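The small drinks bottle
A screw cap, a neck, a sloping shoulder and a squarish body. The white plastic bottle of flavoured milk is a modest item of packaging, and most of the work in its design has gone into the top few centimetres.

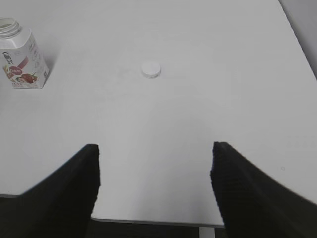
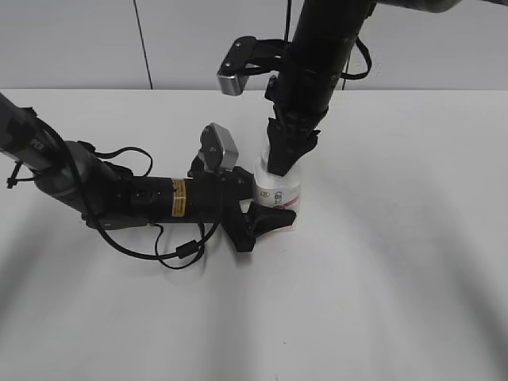
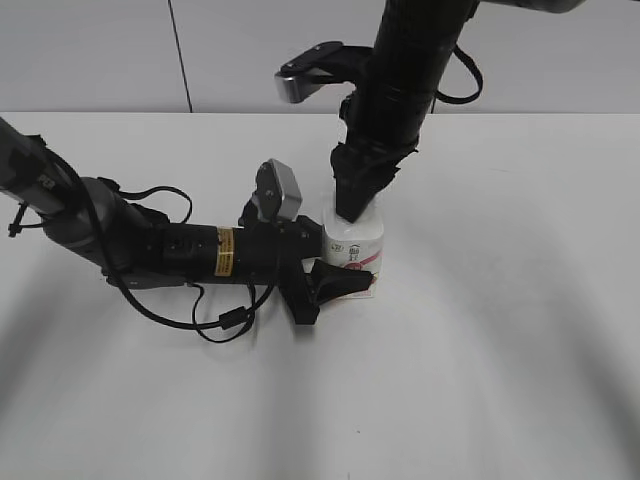
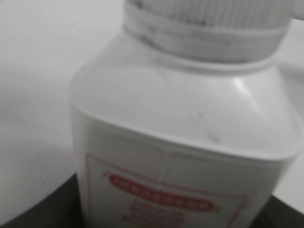 First picture: cap off, thread exposed. Last picture: cap on, with the neck ring under it.

Packaging Review, Issue 59, page 41

Small bottles for milk drinks are commonly made from high-density polyethylene, coloured white throughout the wall. The pigment keeps light away from the contents and hides the uneven look of the natural resin. It also makes faults hard to see. A shallow dent in a clear bottle bends whatever lies behind it and is noticed at once. On a white one it appears only as a change in shading, and under flat overhead light it may not appear at all. The same applies to a white cap put down on a white bench, where the rim and its shadow are often the only parts that stand out.

The usual method of manufacture is extrusion blow moulding. A tube of soft plastic is lowered between two mould halves, the halves close, and air pushes the tube outwards until it meets the cold metal. The neck has to be far more exact than the rest, as it carries the thread and the sealing face. The body can vary by an amount that would make a neck useless.

A square body is less convenient to blow than a round one. The plastic stretches furthest to reach the corners, and the wall there comes out thinnest. Designers deal with this by giving the vertical corners a generous radius or by cutting them back into flat bevels. Either treatment shortens the distance the plastic must travel. Bevelled panels also stiffen the wall, which matters when the bottle is held tightly enough to turn the cap. Squeeze a full bottle with weak side panels and the level rises in the neck as the seal gives way.

The benefit of the square plan is in the packing. Round bottles in a straight grid leave more than a fifth of the floor of the case empty. Square ones leave only the gaps at the corners and whatever clearance the packer needs. The Vindlow dairy, which moved its pink-labelled strawberry drink from a round bottle to a square one in November, now sends it out in cases of 20. The older case was the same length and had to be wider.

The shoulder is a compromise between two users. The filling line wants a slope steep enough for the liquid to run back without trapping foam. The person drinking wants a shoulder that empties when the bottle is tipped. A broad slope suits both, but it takes up height that could have been used for the label. Grastlow, which designs moulds for several small dairies, allows the label panel to begin where the shoulder meets the flat front face and treats that edge as fixed. Everything above it stays unprinted.

The neck itself has three features of interest: the thread, the land at the mouth and the ring. The thread converts a turn of the cap into downward pressure. The land is the narrow flat surface around the mouth against which the cap or its liner is pressed, and it must be free of nicks. The ring stands out from the neck beneath the thread. Depending on the design it may hold back a tamper-evident band, support the bottle while it is being moved, or do both.

Caps for this size of bottle are injection moulded, normally in polyethylene or polypropylene. The fine vertical ribs around the outside are there for grip, and the capping machine makes as much use of them as the customer does. Narrow, closely spaced ribs spread the load over more of the hand. They also collect dirt, particularly along the lower rim, and a cap with deep ribs needs more care in washing if it is to be used again. A plain disc top is the cheapest to mould and gives a flat surface for a date code.

Opening such a bottle requires two actions at once. One hand holds the body against rotation and the other turns the cap. A square body helps, in that the panels give the holding hand something to bear on. With a round bottle the only resistance is friction, and condensation removes a good deal of that. People with weak grip often stand the bottle on a table, brace the base with one hand or forearm and turn the cap from above. The method puts the turning force in line with the axis of the neck, and the cap is less likely to bind on its thread.

Refitting a cap is where most leaks begin. If it is set down at an angle, the start of its thread can ride over the thread on the neck and cut across it. The cap then feels tight well before the land is in contact. The remedy is to place it flat and turn it backwards until it drops slightly, then turn it forwards. Saithong, a maker of closures, prints this instruction on its outer cartons but not on the caps, where there is no room for it.

A cap that has been removed should be put down with its top facing upwards only on a clean surface, as the inner face is then close to whatever is underneath. Turning it over exposes the liner to the air but keeps it off the table. Workshop practice at Flornley is to use a shallow tray lined with fresh paper and to change the paper every 6 bottles.

Labels add one further complication. A paper label glued to a polyethylene wall does not move as the wall moves, and a crease may form down the front if the bottle shrinks after labelling or is squeezed. Film labels follow the wall more closely. Full sleeves avoid the adhesive altogether, though they have to be shrunk on with heat and must be removed before the bottle goes into some recycling streams. The mould drawings should show which of these is intended, with the depth of the label recess marked at the corners as well as on the flats.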